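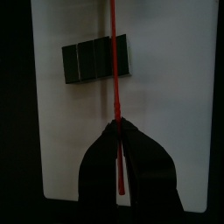 Figure 3. Wrist view in the rod task: the red rod is held between the two fingers, below the dark holder on the white panel.

4.2 Thin objects

We tested the Pruster gripper kit with the settings supplied by the vendor. Each operator made 60 trials, with a pause of 6 minutes after every 20. The rod is slender, so a small error of the finger position changes its tilt. We therefore recorded the tilt at each grasp. The price of the kit was not considered in this section.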